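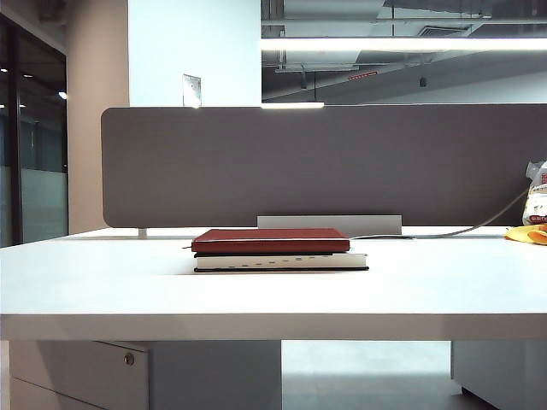
Reading desk, records room: two volumes on the desk.

Baluyot Parish Records Project
Progress report to the Flundham Fund
Submitted 23/05/2022 by Rhea Dizon, Project Manager

Work completed

The office was refitted during the reporting period under the furniture line of the grant. The reading desk now has a fabric privacy panel along its back edge and a filing cabinet with a lock underneath. Bound volumes are brought to the desk, checked against the register and returned to the shelves before others are taken out.

To date 314 volumes have been entered in the register. Of these, 208 have also been assessed for condition. Wear to cover edges is the most frequent entry and does not in itself require treatment. Five volumes with detached boards have been set aside for the binder.

Marilou Manalastas continues to lead the register work. Jayson Estrella joined her for the condition assessments and has rewritten the handling guide, which is attached as Annex B.

Expenditure

Spending on furniture and fittings came to $2,929, within the approved amount. No transfer between budget lines is requested.

Outstanding matters

Cabling at the back of the desk is to be secured. Tabbed volumes need a separate column in the register so that the tabs are recorded before any repair. The remaining condition assessments are scheduled for completion in October, and the binder's quotation will be forwarded to the Fund on receipt.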